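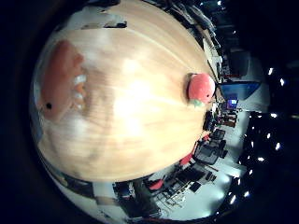 Un lector de Odora pregunta por qué, en una carrera de resistencia, no gana siempre el coche más rápido. Había visto por televisión que el automóvil con la mejor vuelta de la noche terminaba en el puesto undécimo, y le parecía injusto.

La pregunta es muy razonable, y el Área Educativa del Autódromo de Navstead la responde en esta ficha, destinada a niñas y niños de ocho a doce años.

¿Qué es una carrera de resistencia?

Es una prueba de automovilismo que dura muchas horas. En una carrera corta se fija un número de vueltas y vence quien las completa primero. En la mayoría de las carreras de resistencia se fija un tiempo, por ejemplo seis, doce o veinticuatro horas, y vence quien recorre más distancia antes de que el tiempo se agote.

Durante tantas horas, cada coche debe detenerse varias veces. El tiempo que pasa parado también cuenta. Un coche muy veloz que gasta mucho combustible, o que necesita una reparación larga, puede quedar detrás de otro algo más lento que se detiene menos.

¿Por qué hay varios pilotos en cada coche?

Conducir deprisa durante mucho tiempo cansa el cuerpo y la atención. Dentro del coche hace calor, y los brazos y el cuello trabajan en cada curva. Por ese motivo, el reglamento obliga a repartir la conducción entre dos, tres o cuatro personas. El periodo en que conduce cada una se llama relevo.

En la prueba escolar de Navstead, que se disputa con karts, ningún relevo puede durar más de 65 minutos. Los pilotos que descansan beben agua, comen algo ligero y, si la carrera continúa por la noche, procuran dormir.

¿Qué ocurre en una parada?

El lugar donde se detienen los coches se llama calle de garajes, o boxes. Allí la velocidad está limitada y cada equipo tiene un sitio asignado. En una parada habitual se realizan estas tareas:

Se llena el depósito de combustible.
Se cambian los neumáticos, si están gastados.
Baja un piloto y sube otro, que debe abrocharse bien el arnés.
Se limpia el parabrisas.

Según el reglamento de cada prueba, algunas tareas pueden hacerse al mismo tiempo y otras no. En muchas carreras está prohibido cambiar las ruedas mientras entra el combustible. Los mecánicos ensayan los movimientos muchas veces antes de la carrera, y llevan casco y ropa resistente al fuego.

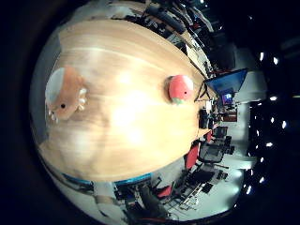
La estrategia es el plan que decide cuándo parar. El ingeniero del equipo calcula cuántas vueltas puede dar el coche con un depósito lleno. Veamos un cálculo sencillo. Si un coche lleva 100 litros y gasta cuatro litros por vuelta, puede dar veinticinco vueltas. El equipo lo llamará un poco antes, en la vuelta veinticuatro, para que no se quede sin combustible en la pista.

Los planes cambian con frecuencia. Si empieza a llover, hay que montar neumáticos con surcos, que apartan el agua. Si hay un accidente, sale a la pista el coche de seguridad y todos deben circular despacio detrás de él, sin adelantarse. Muchos equipos aprovechan ese momento para parar, pues pierden menos tiempo.

¿Qué son las clases?

En la misma pista corren a la vez coches muy distintos. Para que la competición sea equilibrada se agrupan en clases, según su potencia, su peso o la experiencia de sus pilotos. Hay un ganador general y, además, un ganador en cada clase. Por eso puede haber varias celebraciones en el podio. Los coches de las clases rápidas adelantan continuamente a los de las lentas, y ambos deben prestar mucha atención: los comisarios muestran una bandera azul para avisar de que se acerca un coche más veloz.

Un ejemplo con números

En la última edición de las Doce Horas de Navstead, el equipo Abubakar recorrió 2.000 kilómetros y el equipo Morkov, 2.161. El coche de Abubakar había logrado la vuelta más rápida, pero estuvo mucho tiempo en el garaje por una avería en los frenos. Ganó Morkov. ¿Cuántos kilómetros de diferencia hubo entre los dos?

Palabras para recordar

Relevo: tiempo seguido que conduce un mismo piloto.
Boxes: zona donde los equipos atienden a los coches.
Arnés: cinturón de varios puntos que sujeta el cuerpo al asiento.
Comisario: persona que vigila la pista y muestra las banderas.
Parrilla: lugar donde se colocan los coches antes de la salida.

Los centros escolares que deseen visitar el autódromo en septiembre pueden solicitarlo por escrito al Área Educativa. Las visitas son gratuitas y cada grupo debe acudir acompañado por sus docentes.

Ficha revisada el 04/10/2026.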